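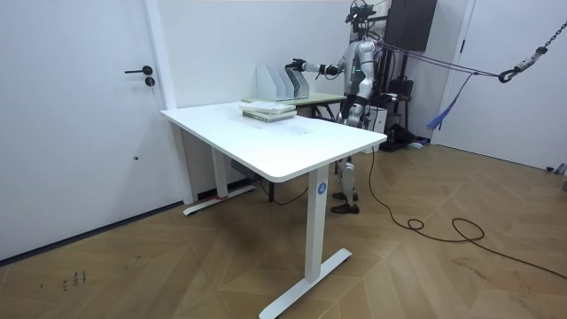 The Dritumlow Open Day is a yearly public demonstration of walking and handling robots, held each April in the old schoolhouse that the Dritumlow workshop has used since it moved out of its first rooms above the bakery. It takes its name from the workshop, which in turn took its name from the lane it stands on, and people in the neighborhood mostly just call it "the robot day." The best-known part of the program is the desk demonstration, in which a humanoid robot works at ordinary office furniture while visitors watch from the doorway and the hall. The robot stands on its own two feet on the far side of a white desk and reaches out over the furniture toward a row of white magazine file holders, with purple straps running from its upper back to a chain and hook overhead. A pair of books on the white desk completes the setting, and anyone who has ever tidied a shared office will feel quite at home with the whole arrangement.

History

The open day was started by Leandro Zabala, a machinist by training who had come to robotics rather late, after many years of repairing printing presses. In the early days it was a very small affair, little more than an invitation pinned up at the library, and the only thing on show was a single arm bolted to a bench that could pick up a teacup and put it down again (it was the same teacup for years, and it now sits in the glass case by the front stairs). Zabala believed that people would trust machines more if they could stand near one and hear how it sounded, and he liked to say that a recorded film of a robot was about as useful as a recorded film of a dinner.

The move to walking machines came after the workshop began sharing its rooms with Ureo, a small firm that writes balance and reaching software. Ureo's staff brought a different spirit to the day. They wanted to show long, unhurried tasks in a lived-in room, and they asked for real furniture, real paper, and a real wood floor. The old headmaster's room, with its pretty herringbone planks, was chosen in the end, although there was a good deal of worry at the time over what metal feet might do to the finish.

The desk demonstration

The demonstration is built around one plain household sort of job, which is to take a book or a bundle of papers from a desk and stand it in a file holder. To a person this is hardly a job at all. To a robot it is a long chain of smaller ones, and the guides at Dritumlow take great pleasure in going through them slowly. The machine has to find the book, judge which way it is turned, work out where a second book lies underneath, choose an edge to take hold of, and then turn its wrist so that the book will meet the slanted opening of the holder the right way up. It has to do all this while keeping its balance, and every time the arm stretches out, the weight of the whole body has to shift a little to make up for it.

Each showing has 2 parts. In the first, an operator guides the robot through the task while a guide talks the visitors through what is happening. In the second, the robot works from its own practice, and the talking stops, partly so that visitors can listen to the joints and partly because the guides tend to get nervous too.

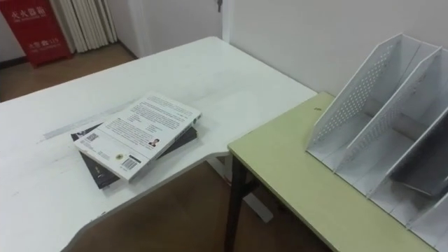 Books are a favorite subject among the people who plan the day, and there is a fair amount of lore about which ones make good teaching material. A paperback bends when it is pinched near the corner, and a heavy cover slides when it is pushed from the side. Two books of different sizes, laid one on the other at a slight angle, are considered harder than a neat pile, for the machine has to decide where one ends and the next begins. Visitors are always surprised to learn that the open tops of the holders give more trouble than the books do. A few degrees too far over and the book catches on a divider, and then it must be drawn back and tried again.

The furniture has its own small place in the story. Tables of different colors and heights are pushed together on purpose, as they would be in a working office, and the robot is expected to reach from one to the other without fuss. Bollitz, the secondhand furniture dealer across the square, has lent pieces for the day over the years and sends someone over to watch, usually with pastries.

Visiting

Showings are given three times over the day, the first at ten in the morning and the last at four in the afternoon. Groups are kept small, as the room is not large and everyone naturally wants to be in front. Visitors stay behind the line at the doorway while the robot is moving, and long coats and bags are best left on the hooks downstairs. Children are welcome, and the guides are happy to answer their questions first, which tend to be the better ones anyway. A common one is whether the robot gets bored. Another is what it would do if the book were a sandwich.

Between showings there is a talk in the upstairs hall, known as the Venkataraman talk after the family that paid for the hall's new roof. The subject changes from year to year. Past talks have covered how a machine keeps its footing, why fingers are so much harder to build than wheels, and the long history of filing (a talk that was expected to be dull and had to be given twice).

Attendance and reception

The largest attendance recorded in the workshop's guest book is 2896, in the year that the school district sent its buses. That year is remembered with affection and with some weariness, and the line for the desk demonstration reached down the stairs and out past the bicycle racks. Entry has been by free ticket ever since.

Local opinion has been kind for the most part. Some visitors come away a little let down that the robot moves so slowly, having expected something closer to the movies. Others return year after year to see whether it has become any quicker with the books, and a few of them keep notes. The guides keep a box at the foot of the stairs for suggestions about what the robot should try next. Folding a fitted sheet is still the most frequent request.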